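About Cunaren

Share 19 | Comments 3 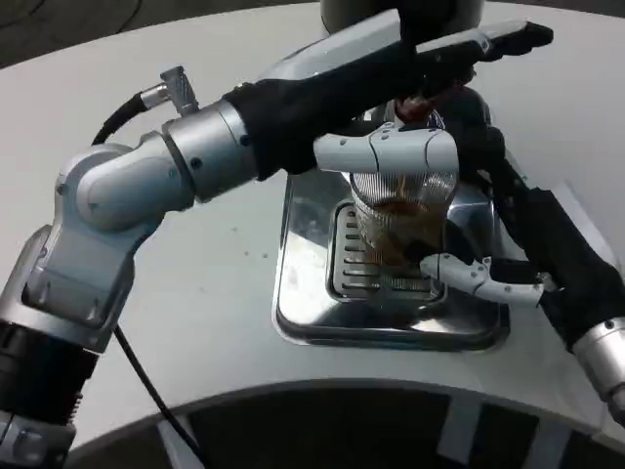 Cunaren is a school of beverage service and counter work, founded to give adults a practical education in the preparation and serving of tea, coffee and cold drinks. Our instruction begins at the counter itself, and the counter is kept plain by design. Students learn on white tabletops with a stainless steel drip tray recessed into the surface, so that a cup may be set on the slotted grate and any spill passes below. Drinks for practice are served in clear ribbed plastic cups, which allow the color of the liquid to be judged from the side as well as from above. The same arrangement is found at every station in the building, and a student who moves from one room to another will not need to learn the layout again.

The school was established by Tyyne Koivisto, who had managed the refreshment rooms of the Nurkanari ferry terminal and wished to see counter work taught with the same care given to other trades. The first classes were held in a rented shop on Levberg Street, with one sink and a borrowed water boiler. Today the school occupies the two lower floors of the Wei Building and enrolls 326 students a year in day and evening courses.

Our Program

The foundation course consists of 116 hours of instruction. It covers brewing by the pot and by the cup, water temperature, dilution, iced service, the handling of milk, and the care of the work surface. Students are expected to clean their own grates and trays at the close of each session and to leave the station ready for the next class. Instructors inspect the stations before dismissal.

An advanced course is offered each January to those who have passed the foundation course or who hold equivalent experience. It addresses menu planning, purchasing and the arrangement of a small service counter — including the placement of drains, bins and cup storage, subjects that many of our graduates have asked us to teach in greater depth.

Our Staff

Maribeth Pangilinan has served as director since the move to the Wei Building. She continues to teach the evening section on tea and oversees the appointment of instructors, all of whom have worked in public service before joining the school. Tyyne Koivisto remains an adviser and attends the final practical assessments.

Visiting the School

Prospective students and employers are welcome to observe a class by arrangement with the front office. Visitors are asked to arrive by 9:30 in the morning, to store coats and bags in the entrance hall, and to remain behind the marked line while drinks are being prepared. Course outlines and application forms may be collected at the same desk.

Share 19 | Comments 3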